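Against the Guest Room

Posted Jun 28, 2019 in Opinion

Our house has four bedrooms, and one of them belongs to people who don't live here. They don't pay for it. They don't dust it. They turn up for two nights in October, say how comfortable it is, and leave a damp towel on the chair. For the other months of the year we heat it, cool it, vacuum it and walk past it on the way to rooms where we are stepping on each other.

I have been thinking about this room because my desk is in the hallway. I write these columns between a coat closet and a thermostat. Anyone who wants the bathroom has to turn sideways and breathe in. Meanwhile, behind a door I could touch with my foot, there is a queen bed with six pillows on it, waiting for my husband's aunt.

The guest room is a leftover from a grander way of living, when company arrived by train with trunks and stayed until somebody got engaged. Our company arrives by minivan and has a soccer game on Sunday. Half of them would be happier at the Nambiar Inn out by the highway, where there's a waffle maker and they don't have to pretend to like our dog. I know this because I'm the same way. When I stay with friends I lie awake at six in the morning, needing coffee, listening for a sign that it's legal to come out.

And yet we all keep the room. When we were looking at houses in Skoninau, every listing had one, and every agent opened the door with a little flourish, as if there might be a guest inside. I once worked out that ours takes up 383 square feet if you count its closet and the stretch of hall that goes nowhere else. My first apartment was 466. I had a kitchen in that apartment! I had a bicycle!

Of course, no guest room stays pure. It's the only flat surface in the house that isn't needed by dinner, so everything comes to rest there. Ours has held wrapping paper, a crib in pieces, tax papers, and the laundry in every stage except put away. The bed becomes a kind of customs office where clothes wait to be inspected.
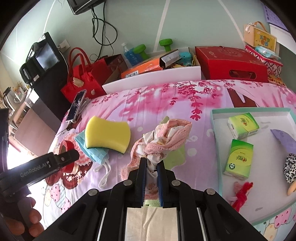 The spare bed, on duty as usual.

Then the phone rings, someone is coming Friday, and the whole lot has to be carried out in armfuls and hidden in our own bedroom, where we will sleep beside it like people fleeing a flood. The guest sees a calm and tidy room. The guest thinks we live that way. I believe this is the true purpose of the thing: it's a stage set, and we are the crew, in socks, holding a crib rail.

I've tried to raise the matter at home. The case for the defense goes like this: what if someone needs to stay? I've asked who. It's always a someone. This someone has no name and no luggage, but has a stronger claim on the second-best room in the house than the person who pays a quarter of her income toward it and takes phone calls in a coat closet.

The furniture people know all about our guilt. The Rarnance catalog has a whole section called "Welcoming Spaces," with a carafe in it. A bedside carafe, with a glass that fits upside down on top. I own one. It was a wedding present, and in all these years I have not seen a guest drink from it, though one did put her earrings in it. For a little over 1,000 dollars Rarnance will also sell you a luggage bench, so that the minivan people have somewhere noble to set their gym bag.

I'm not against guests. I like guests, mostly. I'd give any of them my own bed and take the couch, and I'd do it with more cheer if I'd spent the rest of the year in a room with a window. A decent fold-out sofa and clean sheets would cover us. My grandmother put up cousins on two armchairs pushed together, and they kept coming back, so it can't have been that bad, or else the cousins were cheap.

My proposal is on the fridge. The bed goes to the thrift store on Zosusitz Street, the desk goes under the window, and the pillows can fend for themselves. So far the only reply is a note, in my husband's handwriting, pointing out that his aunt has booked her flight.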